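I'm Vaida Koppel, and I started Dallau in a rented kitchen with one sink and a lot of dirty lunch plates!

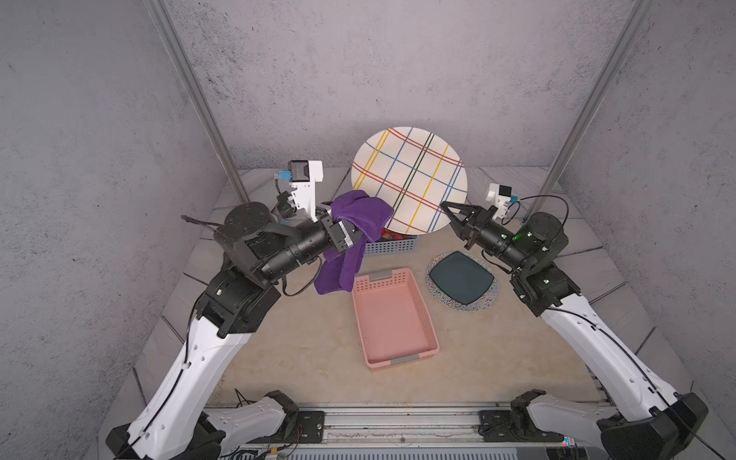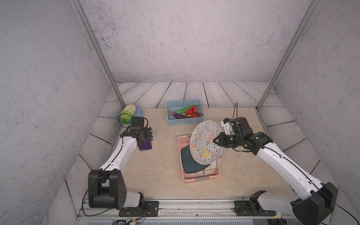
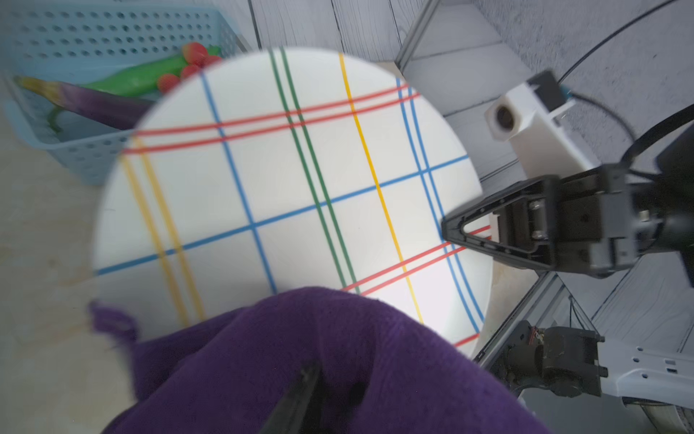 People always ask what automation did to our crew, so I'll tell you: there are 14 of us now, up from nine, and Ivars finally gave up the late dish shift (he runs menus these days, and he's much happier). The arms get the dull end of the day, plaid plates and pink rack included, and we get to cook and talk to customers. Xóchitl still inspects every plate before lunch. Come say hi, we're in the kitchen by 9!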